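Wiping Up After Ourselves

7 min read

My grandmother judged a kitchen by its dishcloths, and I thought of her a good deal the week I spent asking people whether a machine could be trusted with one. The answer, which I'll give you early because you've probably got laundry waiting, is sort of, sometimes, and please don't stand there tapping your foot.

Lerato Modise has been working on cups and jars at Ovaver for longer than she cares to add up. Drying a glass sounds like nothing (my kids manage it, with complaints), but a cloth never falls the same way twice, and an arm that can weld a car door all day long can be completely undone by a fold. On her best day last March the arms got through 50 cups with the cloth landing more or less where it should. The day after, they managed 20, and she still doesn't know why!

Over at Brannigan, where the chores are the shop-floor kind, Kristóf Kovács was gloomier. He'd love to hand off the sorting and wiping at the end of a shift, but a person does it while chatting and looking for her car keys, and he can't find a machine that comes close.

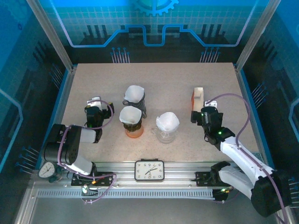

Two arms help, everyone agrees on that much. One can steady the glass while the other fusses with the cloth, the way you or I would, and it spares the engineers a lot of clever clamps. It also means two arms that have to stay out of each other's way, and Lerato told me she has spent whole afternoons on elbows alone. I went home and dried the supper dishes by hand, rather slowly, paying attention to my thumbs.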